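Home | Kitchen | Laundry | Workshop | Garden | Ask Agnese
Print this page | E-mail this page to a friend
Last updated 10/09/2020

Toast, toasters and getting breakfast on the table

I've had so many e-mails about toast since I put up the porridge page that I thought I'd better give it a page of its own. You'd think there was nothing to say about it, and then you stay in somebody else's house and it comes out white on one side and black on the other, and you realise there's rather a lot!

Start with the bread. Wholemeal is what we eat most of the week and it wants a bit longer than white, so if half the family likes one and half likes the other, do the wholemeal first and turn the dial down afterwards. I used to do them side by side in the same go and somebody always got a raw deal. Bread from the freezer can go straight in (most toasters have a button for it, and if yours hasn't, put it through on the lowest setting and then again on your usual one). Freeze it with a bit of baking paper between the slices or you'll be prising them apart with a knife at seven in the morning.

Home-made loaves are the real trouble. I cut mine too thick, always have, and a thick slice drags on the way in and then won't come up. If you have to push, it's too fat. Take it out and put it under the grill. For a shop loaf, hold it by the top crust, get the bottom edge into the slot and let it drop down by itself, and you won't catch your knuckles on the hot metal.

We have a two-slot one and I wouldn't go bigger. I was given a four-slot Fliten when we moved to Tresville and it took up half the worktop, and I don't think all the slots were ever in use on the same day. My sister still has it in her garage, I believe, next to the bread machine.

Crumbs. Do the tray once a week, and please unplug it first. Slide the tray out over the sink, wipe it, dry it properly and put it back. Then turn the whole thing upside down over a sheet of newspaper and give it a gentle shake, because the tray only gets what falls straight down. For the raisin that's welded itself to the inside, wait until everything is stone cold and use a dry pastry brush. Never a fork, never a knife, unplugged or not, you'll only bend the wires.

A shiny top shows every fingerprint. A damp cloth with a drop of washing-up liquid, then a dry tea towel straight away, does it. I did buy a bottle of Plimum chrome cleaner once and it was very good, but it smelt so strong that I could taste it in the marmalade, so now it lives in the shed and gets used on the bike. If the front has little holes in it, go over them with an old soft toothbrush, nearly dry, and don't spray anything at them.

Now, the toast rack. My husband thinks they're a way of making toast cold, and he's not wrong, but if you stack hot slices flat on a plate the bottom one goes soggy and that's worse. Stand the rack in the warm for a minute before you fill it. Stainless steel ones can go in the dishwasher, though ours tips over in there and comes out with a puddle in it, so I do it by hand and leave it lying on its side to drain.

Plates and mugs go out before the bread goes down. Sounds fussy, I know! But toast waits for no one, and if you're still rummaging in the cupboard when it pops you've lost your best two minutes for buttering. Ours all have different coloured mugs, which has stopped the arguments about whose tea is whose. If one of yours is enamel, mind your lips, the rim gets much hotter than a china one, and don't ever put it in the microwave.

Keep a pen and a bit of paper near the toaster too. I write down the setting for each kind of bread, and the shopping goes on the same sheet (butter, always butter). When we had Lūse to stay in February she got perfect toast on her first morning just from reading my scribbles.

Stale ends needn't be wasted. Toast them quite dark, let them go cold and bash them in a bag with a rolling pin, and they'll keep for weeks in a jar. Lovely on macaroni cheese.

Next time I want to get on to kettles and limescale, so do send me your methods, especially if you've found one that doesn't make the tea taste of vinegar.

Agnese Kivi
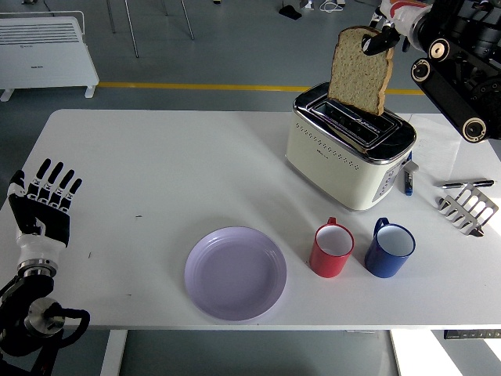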